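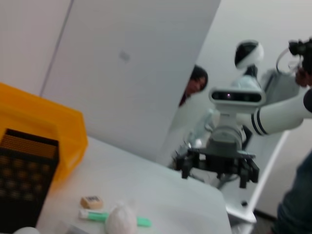 Yellow bin and black perforated rack on the white table.

Dehumidifier off, subfloor still reading high – keep drying or close up?
Posted by Teodoro Vidal, Saturday, December 1, 2018

Supply line to the upstairs bathroom let go while we were out. Water ran down one wall and under the laminate in the room below. I pulled the laminate and the pad, cut the drywall at 16 inches and have had a rented Clundari dehumidifier and two Puser air movers going for 5 days. The drywall reads dry on a pin meter. The OSB subfloor is at 19 percent near the wall and 12 in the middle of the room. The rental is due back Monday. Can I put the floor down and let the rest dry on its own?

Naomi Mrema
No. Compare against OSB in a part of the house that never got wet, using the same meter on the same setting. If the dry area reads 11, your target is within 4 points of that, and the flooring maker may want less. Many pin meters are calibrated for softwood lumber and can be off on OSB, so the difference matters more than the number.

Check the bottom plate too. Push the pins in from the cut side, low down. If it is wet, the edge of the subfloor will stay wet with it. Pull any insulation left in that bay and aim one air mover along the wall at a shallow angle. Keep the windows closed while the dehumidifier runs. Write down readings from the same spots once a day – two days with no change means you have either reached the end or have water trapped somewhere.

Ignacio Esteban
I left mine open with a box fan for a week and it was fine. That was in July though.

Casimiro Bermúdez
Agree with Naomi on the plate. Also look at the room temperature. A refrigerant dehumidifier pulls very little below 65 F, and people turn the heat down when a room is torn up. Mine was a Brouwer and the bucket stayed nearly empty until I got the room to 75. Ask the rental shop for a weekly rate before you return it.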